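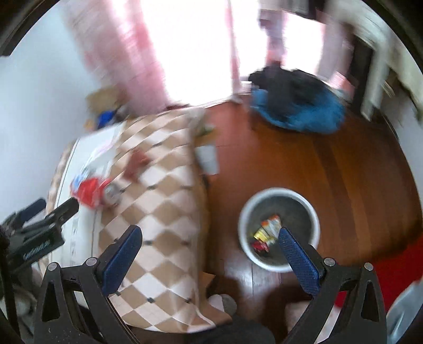

Frøydis Nyberg wrote to me that any rulebook for recording in people's homes ought to begin with the person who lives there and leave the gripper until page two, and that she would happily argue the point with anyone over a long lunch. I took her letter with me to Tovville, and it was still folded in my notebook when I sat down with Máté Pintér, who read it twice and laughed and said she was right, and that in his own version the gripper came in on page one, third paragraph.

Máté wrote the household recording rules for Skoltero, which are nine pages long and which I had been hearing about for months before I saw a copy. They cover what happens when a person takes a hand-held gripper into a bedroom or a kitchen and does ordinary chores with it, so that a robot can later be taught from the recordings. Picking a wrapper off a bed and dropping it in a waste bin, say, over and over, with small changes each time. He made coffee, found a second chair under some coats, and talked for most of the afternoon, and I have left out only the parts about his bicycle.

I asked him first why such plain work needed rules at all. "Well, we didn't have any to begin with," he said. "We had a good tool and nice people and we thought that would carry us. And then you go back and look at the first month, and one person lets go of the wrapper while it's still up high, and another lowers it right down inside the bin and sort of tucks it in, and a third one throws it. Lovely people, all three! But what is the robot supposed to learn from that?"

The first month he means was an October, and it gave him 649 recordings from 38 homes. He went through them himself, in the evenings mostly, with a paper notebook and a pencil. When I asked how many had been thrown out he looked a little pained and said that he had kept every one of them, but had marked a good many as "unclear," and that the difference mattered to him. A recording that shows a person changing her mind halfway is still a true record of something. He only wanted it labeled that way.

So the rules start with the start, if I can put it like that. Every recording opens with the gripper open and in view, fingers apart, and with nothing held. It ends the same way. "You would be amazed how much trouble that one line has saved," Máté told me. "Before, people pressed the button when they already had the thing in the fingers, because they were eager. I understand it, I'm eager too. But then the most interesting part, where you decide where to take hold, is missing."

After that comes the pace, which he admits took three rewrites. The early version said "move slowly," and people moved like astronauts. The next one said "move naturally," and they went back to throwing. The wording now is that you should move at the speed you would use if you were handing a full cup to a child, and he says it has worked well enough that he has stopped fiddling with it. A colleague over at Björklund borrowed the sentence for their own guide and asked permission very politely, and he is still pleased about that.

I wanted to know about tidying, because it was the thing I would have got wrong myself. If a stranger were coming to record in my bedroom I would have it looking like a hotel by eight in the morning. Máté nodded before I'd finished. "Everyone does! And we ask them, please, don't. Leave the clothes where they are, leave the blanket how it fell. The rule says the room is recorded as it is lived in." There is a second half to it, though, and he was careful to give me both. Anything with a name, an address or a face on it goes into a drawer before the recording starts, and so does medicine, and the resident does that part alone, with the recorder waiting outside the room. Papers are the hard ones. People stop seeing their own papers, he said, so there is a slow walk around the room just for those.

I read him a line from Frøydis's letter at this point, where she says that consent given at the front door is only good for the hallway. He put his cup down. He had something close to it in the rules already, he said, in that each room is asked about separately, and the resident can say no to a room on the day even if she said yes on the phone. "But hers is better. Mine has a comma in the wrong place and takes four lines." He wrote it down on the back of an envelope, and I believe he means to use it.

The section he is proudest of is a dull one, by his own account, and concerns the tool. The finger pads are wiped before each room, and the screws on both arms are checked by hand, and if a pad has been changed it is noted, with the time. The person who finds a loose screw is thanked and the session stops until it is tight. I asked whether people really stopped. "They do now. At first they would finish the set, you know, just five more. So we took away the target. There used to be a number on the sheet, up to 540 repetitions for a week, and people were chasing it. I crossed it out. Now the sheet asks how your wrist is."

It does, too. I saw the sheet. There is a line for the wrist and one for the back, and breaks are fixed by the clock, whether anyone feels tired or otherwise. Bending over a bed with a tool held out in front of you is harder than it sounds, and Máté had me try it with the one on his desk and a paper napkin. I lasted a few minutes and dropped the napkin on his shoe twice. He was very kind about it and said that both drops should be kept and marked as drops, with no second attempt spliced on behind them to make me look clever.

That brought us to mistakes, and here he got quite animated - he is a big man and the table shook a little. The rule is that a failed grasp is never hidden. If the wrapper slips off the rim, you let it lie, you open the fingers, and you go and pick it up from wherever it landed, all in the same recording. He told me about a meeting with Gorkico where he had been asked for only the clean ones. He sent everything, sorted, with a page of notes on top, and said they were welcome to pick. He hasn't heard any complaints.

There are things he would still like to change. He thinks the part about pets is too short. He would like the residents to be shown a few of the recordings afterward, in their own living rooms, and to be able to strike out any they dislike, with no form to fill in and no reason asked. At present they can do it by writing in, and very few write in, and he doesn't take that as a sign that everyone is happy.

It was getting late and he walked me down to the street, still talking. I asked what he tells a new person on the first morning, before the nine pages come out. "I tell them to take their shoes off," he said, "and to ask where the bin goes, and to put it back there when they're done." Then he remembered Frøydis's letter, which he had left upstairs, and went back up to get it for me.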